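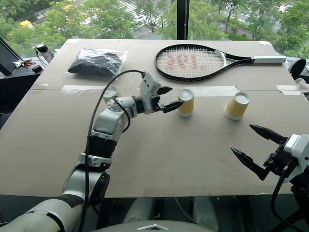 Skaltwood, June

Category: Workshop Notes > Robotics > Evening Course

Handout 4: Reaching for a cup

Notes by Nkrumah Essien for the two-arm build group

Welcome back! Last time we got both arms bolted down, powered up and moving without knocking into each other, and I went home grinning. This session we get to the part I've been looking forward to since we started, which is making an arm go to a thing and pick it up. A paper cup, to be exact. It sounds like a small job and it's a lovely one, with nearly everything you'll need later hiding inside it.

Read section 1 before you come. The rest makes more sense with the arms in front of you.

1. Why a paper cup

A paper cup is light, cheap and very honest about how hard you're holding it. Squeeze too much and the wall buckles. Squeeze too little and it slides out on the way up. A wooden block will forgive nearly any grip and so you learn very little from it.

It's also wider at the top than at the bottom (most of them are, have a look at yours), so two flat fingers closing on it touch higher up first. Come in level, a little below the rim, and you get a decent hold. Come in too low and the cup likes to tip away from you.

We use yellow ones. They stand out well on brown cardboard, and the colour finder from Handout 3 picks them up with hardly any tuning.

2. The table

Cover the whole working area with flat cardboard and tape the seams down with clear tape. Press the tape flat with your thumbnail. A lifted edge will catch a fingertip sooner or later, and it's maddening to work out why the arm has stopped.

Our bench is right up against the big window over the street. I love working there, with the trees and the crossing down below, but the light shifts all afternoon. Do your colour check again whenever the sun comes round. Mine was spot on at 2 pm and hopeless by 4!

Put three cups out in a loose row with a gap between them wide enough for an open gripper. Leave other things on the table too, towards the back. We've got a tennis racket and a bag of clothes out there, and they're good company for the cups: the racket is flat and has a long thin handle, the clothes are soft and wrapped in shiny plastic. The finder has to learn to leave both alone, and we'll come back to them in Handout 6.

3. The approach

Break the move into stages and run them one at a time.

a) Hover. Wrist back from the cup, fingers open, nothing near anything.
b) Line up. Turn the wrist until the cup sits between the two fingers.
c) Creep in. Slow speed, straight line, stop with the tips just short of the cup wall.
d) Close. Small steps.
e) Lift. Straight up, a hand's width, then hold.

Stop after (c) and look. Please do this every time for the first evening, even when you're sure. With the left arm reaching across, the wrist can hide the next cup along from wherever you're standing, so walk round the bench and check from the other side as well.

The other arm stays parked with its fingers open, low and to its own side. I know it's tempting to run both. Give it a week!

4. Numbers to start from

These are for our arms with the Clasell driver boards. If you're building at home with other boards, the values will be different but the method is the same.

Creep speed: 45
Gripper fully open: 1,937
Gripper touching the cup: 1,171
Grip force limit: 70

The open and touching values are raw position counts. Write your own beside mine, because no two grippers are put together quite alike. To find the touching value, put a strip of thin paper between one finger and the cup and close in steps of ten until the strip drags when you pull it.

5. Cables

Each arm has a cable running down to the wrist, and it needs a generous loop over the top. Move the arm to its longest reach by hand with the power off and watch the loop. If it goes tight, let out more and clip it again nearer the base. If it droops on to the table, take some back.

6. To try before next time

Move the middle cup a finger's width to the left and run the same stages without changing anything. Note what the arm does. Then try it with the cup nearer the front edge.

Bring your notes, scribbles are fine. We'll load everyone's values into Fomolo together and replay them on the Acheampong bench, and I can't wait to see how far apart they are.

We use cookies to remember your settings and to see which pages are read. Accept all | Manage choices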